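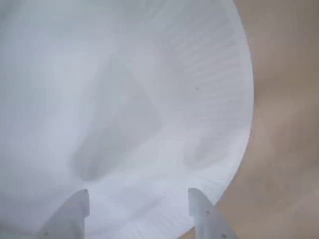
A paper plate with a fluted rim, seen close up.

New in the group: Riaan Msimang and the Plarna viewer

If you've sent a question to the Plarna help address since October, the odds are good that the friendly and very thorough reply came from Riaan Msimang. Riaan is our newest software developer, and we're so pleased to have him that it seemed high time he had an item of his own!

Riaan trained as a plant biologist. His doctoral work was on how barley roots respond to salty soil, and like many people in that line of work he ended up with far more sequence data than he knew what to do with. He taught himself Python in the evenings to get through it, then R, then (with some muttering) enough Java to fix a bug in a file reader that had been annoying everyone in his old lab. The fix was accepted by the people who looked after the reader, and he says that was the afternoon he started to wonder about doing this sort of thing full time.

For readers who haven't met it, Plarna is our free viewer for plant RNA data. You load a reference genome, add your own read alignments and scroll along the chromosome to see which genes are switched on in which samples. It runs on an ordinary laptop and doesn't ask you to upload anything, a point that matters a great deal to groups with unpublished results. Gwilym Kneath wrote the first version while he was supposed to be finishing a paper, and he still leads the project.

Riaan's first job was the one Gwilym had been putting off for longest, the splice junction track. In the old version, if you zoomed out past a certain point, the little arcs joining one exon to the next piled up on top of each other and turned into a solid dark smear. Riaan rewrote the drawing code so that arcs with similar start and end points are bundled together, with a thicker line where more reads support the join. Click on a bundle and it opens out again. It's lovely to use. We tried it on the wheat set that used to bring the whole thing to a standstill, all 2,000 junctions of it in one window, and it scrolled smoothly from end to end. There was cheering.

He has also taken over Dirnside, the small companion tool that turns messy sample sheets into something Plarna can read. Anyone who has inherited a spreadsheet with three spellings of "control" in the same column will know why it exists. The new release copes with merged cells, stray spaces and dates that have been helpfully changed into other dates, and it now shows you each change before saving so you can say no. Riaan went through 42 old support messages to find out what people were really getting stuck on, and the error messages have been rewritten in plain language as a result. "Column 5 has no heading" is a great improvement on what was there before, which was a Java exception and a line number.

Outside the code, Riaan has been getting to know our users. He spent two days with the Hoxha group learning how they compare root and shoot samples, and came back with a notebook full of requests, several of which are already in the test version. The best of them is a button that locks two windows together so they move along the genome in step. (Gwilym claims to have thought of this years ago. We can find no record of it.)

Next comes teaching. Riaan will be running the beginners' session at the Durnberg workshop, which starts at 2 in the afternoon and assumes no programming at all. Bring a laptop with Plarna already installed, and your own data if you have some. If you don't, there will be a small barley set to practise on, and he'll happily tell you more about salty soil than you expected to learn. Gwilym follows with a session for people who want to write their own plug-ins, and you're welcome to stay for both.

We asked Riaan what he misses about the bench. The greenhouse in winter, he said, mostly for the warmth, and the smell of the potting shed. He doesn't miss washing roots. He does still keep a few barley plants on the office windowsill and they are doing extremely well, far better than Gwilym's fern.

The test version of Plarna is on the downloads page now, alongside the new Dirnside. Please try the junction track on your biggest, ugliest file and tell us how it goes. Riaan reads everything sent to the help address, and he's especially keen to hear from anyone working on species with very long introns.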